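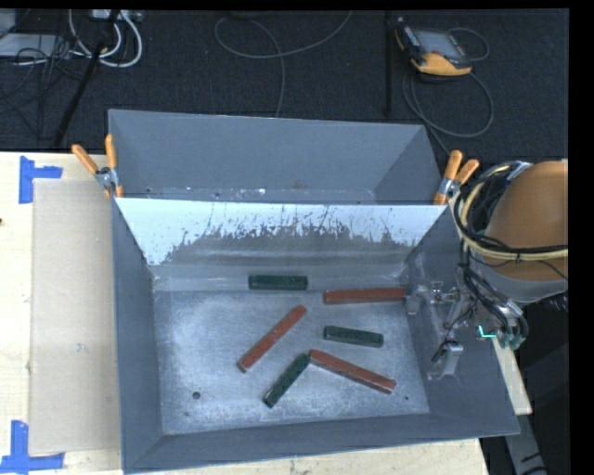 Soledad Benítez asked, on reading the draft, whether a second cell should be priced before the consumables line on the first one is settled. Her comment is kept as issue 14 and changed the order of the tables in this repo.

# trellmont-cell-budget

Planning data for the Trellmont bin-picking cell: one arm, one gripper, metal bins, red and green bars as stock. Last edited 1/8/25 by Karim Saliba.

## Files

- `capital.csv` – arm, pendant, gripper, table
- `consumables.csv` – finger pads, tape, clamps, bars, spare cable
- `quotes/` – Lirholm and Hilell, both valid through July

## Columns

| column | meaning |
|---|---|
| `item` | short name, lower case |
| `qty` | units to order, spares included |
| `unit_usd` | quoted price before freight |
| `lead_days` | calendar days from purchase order |

## Notes

- Bins are held together at the rims with spring clamps. A bolted fixture from Abou Jaoude is quoted at $133 per pair of bins with a lead time of 34 days. Not ordered.
- Bars scuff and are budgeted as wear items. Replacement stock is entered at 200 pieces, both colors combined.
- Cable dressing on the arm has no line of its own yet – it sits under `spare cable`.
- Freight on the Hilell quote is a placeholder.

## Open

- Split `consumables.csv` by cell if the second one is approved.
- Get a written price for gripper fingers. Lirholm has only given one by phone.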